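## Ranger les jouets, ce marché sans fin

On nous vend du rangement comme on vendait jadis des régimes. Chez Tivero, le coffre à jouets « évolutif » coûte 111 euros, séparateur non compris. Fokitz promet, lui, une chambre nette en 2 minutes. Avec quels enfants ?

J'ai longtemps cru aux compartiments : les animaux ici, le reste là. La théorie tient jusqu'au premier goûter.

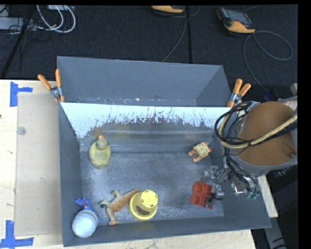
*Bac en métal gris à deux compartiments, avec canard, figurine aux airs de chat et autres jouets, tous du même côté.*

Le métal, au moins, ne joue pas les meubles de designer. Il se raye, la peinture s'écaille, et on cesse vite d'y penser. Le catalogue Umonel appelle cela une « patine » et ajoute une cinquantaine d'euros. Je veux bien payer un bac, pas l'adjectif. Quant au séparateur, j'attends encore qu'on me montre un enfant qui s'en soucie.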